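How many throwaway episodes before I start keeping data? (hand-held grippers, first time collecting)

I'm new to this and pretty excited! I've started recording demos with a pair of hand-held grippers for the Kutlow project, and I can't tell when I'm "warmed up" enough to keep what I record. My first 18 episodes look jerky on playback and I keep turning the marker plates away from my head camera. Do I toss them all? Also, does it matter what I do with my hands before the task begins?
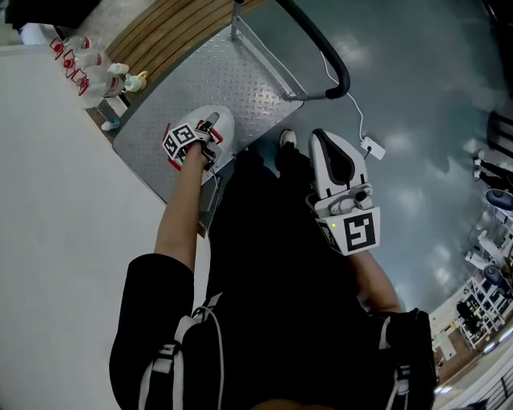
Reply from an unregistered member: toss the ones where tracking drops out and keep the rest, even the ugly ones. I threw away my whole first week when I was collecting for Raltitz and I still regret it, I had to redo every bit of it in January. A policy that only sees perfect motion has no clue what to do when it's a little off. Slow and wobbly is fine. Lost markers are a problem you can't fix later.

As for the hands, yes, it matters! Pick one start pose and come back to it every time. I hold both grippers low, open, with the markers toward my face, wait 2 seconds, then go. It makes trimming so much easier. If you start each episode from wherever your arms happened to be, you'll be scrubbing through video all night (ask me how I know).

Second answer: mostly agree with the above, but I'd be stricter about jerky ones. We had a batch at Nernmont where someone flicked their wrists at the end of every grasp, and guess what the model learned. I watch everything back at 4x speed, and if a movement makes me wince it goes in a separate folder. Don't delete, just separate. Then train with and without that folder and see.

Also take breaks. My wrists are done after around 7 episodes in a row and the marker angles get sloppy right after that. Check your cable slack too, a tight cable on one side will pull your posture over without you noticing.

Third answer: following, same issue with the Magesa task set

Edit from the asker: thank you both!! Went back through and most of mine were fine on tracking, so I'm keeping those and moving the twitchy ones to their own folder. Trying the fixed start pose on Wednesday. One more thing, do you re-record the calibration clip after a break or only when you take the harness off?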